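Fitting wigs without the fuss: a talk with Ute Oltmanns

Ute Oltmanns has been cutting and fitting wigs in Nustdale for most of her working life. Her shop is two rooms above a shoe repair place, and she sees clients by appointment, with Saturday kept for repairs.

We met before her first client of the morning. She had a grey bob on the block and kept trimming it as we talked.

Starting out

Oltmanns trained as a hairdresser in Drostthorpe and moved into wigs when one of her regulars lost her hair. "She'd bought one by mail and it sat on her like a hat," she says. "I took it in at the nape and thinned the front. It took an evening. After that she sent me her sister-in-law, and then people from the hospital started ringing."

She now keeps 63 pieces in stock, most of them synthetic. Colour is the part clients worry over, and she thinks they worry too much. "Cap size matters more. If the cap's wrong, the best colour in the world won't help you."

Synthetic or human hair

Prices in the shop start at $500 for a basic synthetic and pass $1,000 for human hair. Oltmanns doesn't push the dearer ones. "A synthetic keeps its style after washing. You shake it out and let it dry on a stand. Human hair you have to blow-dry and set, same as your own. Some people love that and some people have had enough of it."

She is firm about heat — no oven doors, no barbecues, no hair dryer on a fibre that isn't made for it. She has replaced a lot of frizzled fringes.

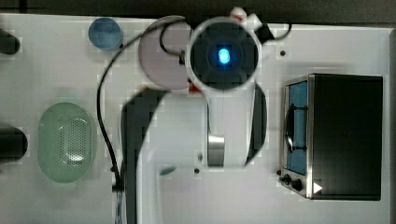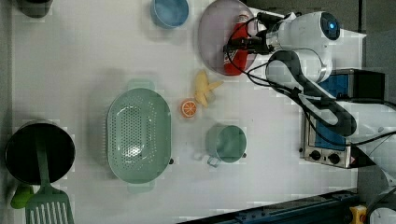 The first fitting

A first appointment takes an hour. Gisela Carrasco, who has worked beside Oltmanns for six years, does the measuring: around the hairline, front to nape, and ear to ear over the top. Carrasco prefers clients to bring a friend. "They go quiet in front of the mirror," she says. "A friend will tell you if the part's on the wrong side."

Neither of them will cut a wig on the first visit. The client wears it at home for a few days, then comes back for the fringe and sides. "It doesn't grow back," Oltmanns says. "I'd sooner take off too little three times."

What's next

The pair plan to start a monthly fitting day in Ellside in April, for people who can't manage the stairs. Bookings will go through the Nustdale shop, and there is no charge for measuring.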